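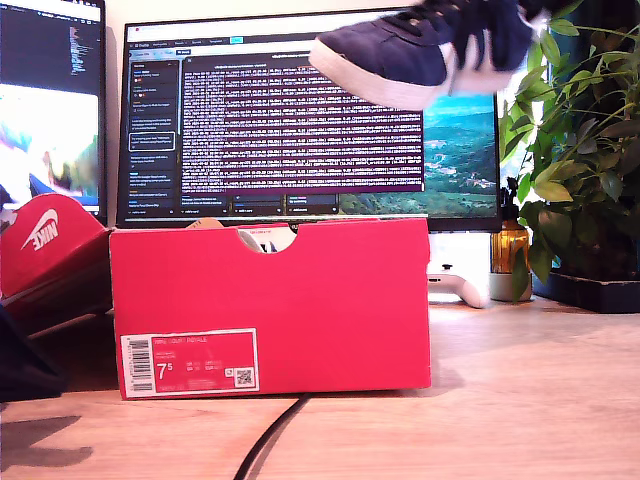 Shoe box trial at the desk, navy suede sneaker above the red box.

Matow M4 Two-Finger Gripper

Price: $2000, fingertips included
Listed 17/04/2025

Matow says the M4 will handle "everyday goods of any shape." We sell it, and we wouldn't go that far. Sneakers are on our test list for every gripper in this price range, and so are the boxes they come in. A suede upper gives when you squeeze it and a rubber sole doesn't, so a grip setting that suits one may be wrong for the other.

We ran the M4 against the Beswood parallel gripper, 76 tries each, same arm and same shoe. The M4 dropped fewer. It was also slower to close, and the maker's spec sheet says nothing about that. Neither one could lift a shoe box lid cleanly by the edge without denting the cardboard.

Fingertips: 2 pairs, soft and ribbed. The ribbed pair marks suede.
Controller: Bezerra or Vultley. The Vultley plug-in loads, but force readings drift and we can't recommend it yet.
Cable: leaves from the side of the wrist and needs slack.
Warranty: 2 years, fingertips not covered.

If you only pick up rigid boxes, buy the Beswood and keep the difference. For shoes and other soft goods the M4 is the better buy, but ask us for a loan unit first and try it on your own stock.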